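# About the Girnus Robotics Club

We're a student club at Hollis College, and we teach robots to do household jobs. We meet in the ground floor workshop every Friday after lessons and stay until someone needs the lights off. There are 100 of us on the mailing list, from first years who have never held a screwdriver to leavers who come back because they can't keep away (you know who you are!).

The club is run by its members, with help from Xiaoyan Hao, who teaches computing and looks after our workshop bookings. She'll happily talk to you about joint angles for an entire lunch break.

## What we're working on

Our big project this year is Sendura, a two-armed robot that we're training to make breakfast. Toast came first. It sounds like a small thing until you try to get a black metal hand with long fingers to hold a slice of bread without squashing it, line it up with a narrow slot and let go at the right moment. We love it!

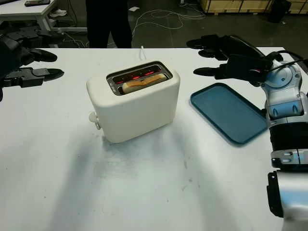 *Toast on the go, with Sendura's hands either side of the toaster and the tray ready on the right.*

We split into four teams, and you can swap whenever you like:

- **Hands** look after fingers, wrists and an awful lot of cable.
- **Eyes** work on spotting the bread, the slots and the tray.
- **Moves** plan how the arms get from one place to another.
- **Kitchen** set up the table, write down every run and buy the bread.

Kitchen is the best place to start if you're new, as you get to see everything. They have logged 300 runs so far, good and bad, and the notes in the margins are well worth a read. The Moves team uses them every week to decide what to try next, and the arguments about which way a wrist should turn can go on for ages.

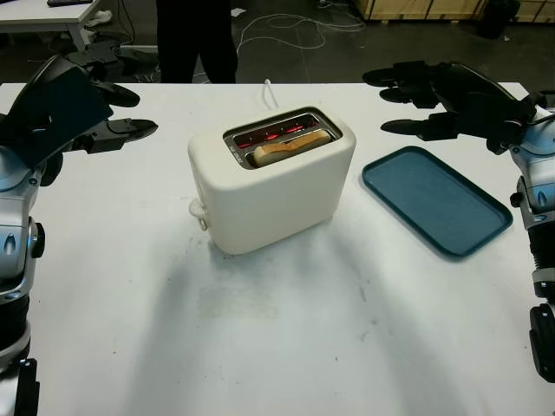
*Bread in the front slot and the elements glowing red.*

## The Tralness Cup

Each June we enter the Tralness Cup, a friendly contest for school and college teams. This year's task was to lay a breakfast table, and we came home with 4th place and a long list of ideas. We're already raising money for the next one. The target is £3,000, which covers travel, spare finger joints and entry for the whole team.

## Come along

You don't need to know any coding, and you don't need to bring anything. Our next open evening is on 05/10/2018 in the workshop, and families are welcome too. Wear shoes that cover your toes, tie long hair back and sign in at the front desk when you arrive.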